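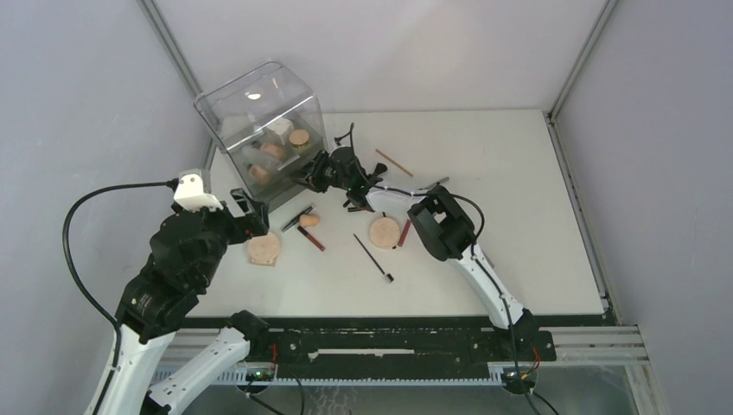
So we finally made it to the open day at the old Menon paper mill in Hetberg, on Sat 10 December, after missing it in February when my car died on the highway. Worth the wait!

We got there at ten and the parking lot was already full, so we left the car by the river and walked up (wear boots, the path is all mud). Tours go out in groups, and ours was led by Carla Tannous, who worked in the sheet room for 44 years and talks very fast. She let everyone dip a mold into the vat and pull a sheet. Mine came out thick at one end and full of holes at the other – my sister's was perfect, of course, and I heard about it all the way home.

The drying loft was my favorite part. It's up 40 steps, freezing cold, and it smells like wet wool and old wood. The shutters still slide open by hand, and on a windy day they can dry a whole batch up there by evening.

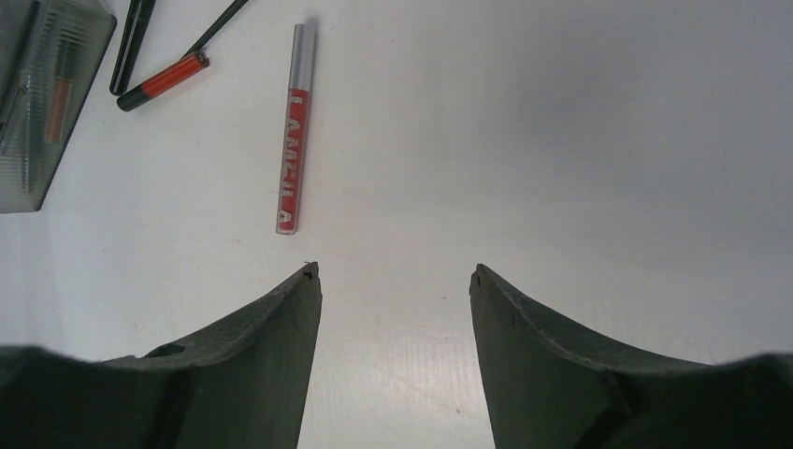
Lunch was lentil soup and bread in the yard, $6 a bowl, and they ran out before one, so eat early. After that we caught Mehrangiz Kiani's talk on watermarks, which ran long and I didn't mind a bit. She held old sheets up to a lamp and told us how clerks used to catch forged letters that way. I had a million questions, and she stayed to answer most of them.

The shop closes at 4. I bought a pack of the rough cream paper and a Dulus notebook I did not need.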